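Tasgate Gallery to show paintings and prints by Orest Yatsenko

Tasgate Gallery will open an exhibition of work by the painter and printmaker Orest Yatsenko in October. It contains 76 works on canvas, board and paper, drawn from the artist's studio, the Ragab collection and private lenders. Fifty-five of the works have not been shown in public before.

The exhibition is arranged by technique. The first two rooms hold the oil paintings, most of them river and quarry subjects from the artist's years at Wimevlow. The third room holds the etchings and aquatints. The last room is given to drawings and to the sketchbooks, which will be shown open in flat cases at reduced light levels.

Yatsenko trained as a sign painter before turning to landscape, and the early boards are executed in signwriter's enamel over a lead-free primer. From his second year at Wimevlow he worked mainly in oil on a glue-sized linen, with a thin grey ground left exposed in the skies. The later canvases are larger and were painted indoors from drawings. 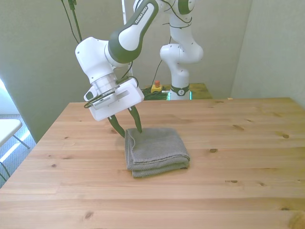

Are the works on paper originals or later reprints?

All the etchings and aquatints are impressions pulled by the artist from his own plates. Each is signed in pencil in the lower margin. No posthumous or workshop reprints are included, and edition numbers are given on the labels where an edition was declared.

The central group of prints is the Zenier series, a set of nine aquatints of a disused lime works seen from the same point on the opposite bank. The plates were bitten in stages, with the lightest tones stopped out first, and the artist altered several of them between states. Tasgate Gallery will hang the complete series in plate order, with second states of plates four and seven alongside the first. The set has previously been divided between two owners.

The Ragab collection is lending the whole of its holding of the artist's work, including the large canvas "Weir, Low Water". The painting has been surface cleaned for the exhibition and a discoloured varnish has been removed from the sky. The original frame, a plain painted moulding made by the artist, has been retained and fitted with low-reflection glazing.

"I kept to one stretch of river because I wanted the drawing to be settled before I thought about colour," said Orest Yatsenko. "The prints came out of the same notebooks. In some cases the plate was made first and the painting followed a good while later."

A catalogue will be published to accompany the exhibition. It lists every work with its medium, dimensions, inscriptions and ownership history, and includes a technical note on the grounds and varnishes. The first printing is 300 copies in paper covers. Copies may be reserved through the gallery bookshop. 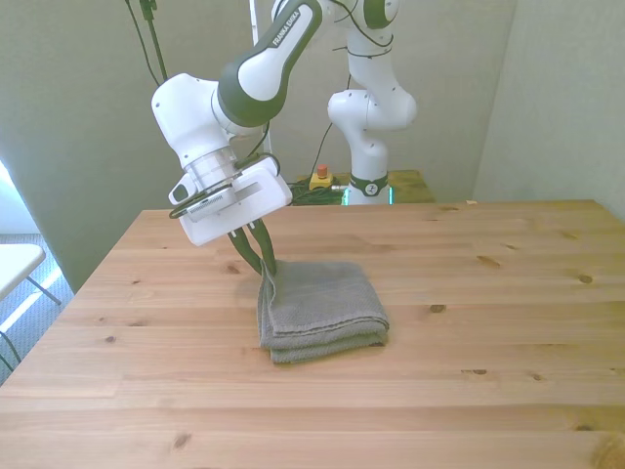 Visitor and press information

Admission is free and booking is not required. The print room will be open by appointment to students and researchers wishing to examine unframed impressions. Requests should state the works to be seen and be sent to the gallery in advance.

The press view begins at 10.30 am, and the artist will be present until noon. Reproduction images are available for review purposes and must carry the credit line supplied with each file. Images may not be cropped or overprinted without permission. Flash photography and tripods are not permitted in the last room.

Contact: Press Office, Tasgate Gallery | © Tasgate Gallery. All rights reserved. | Back to top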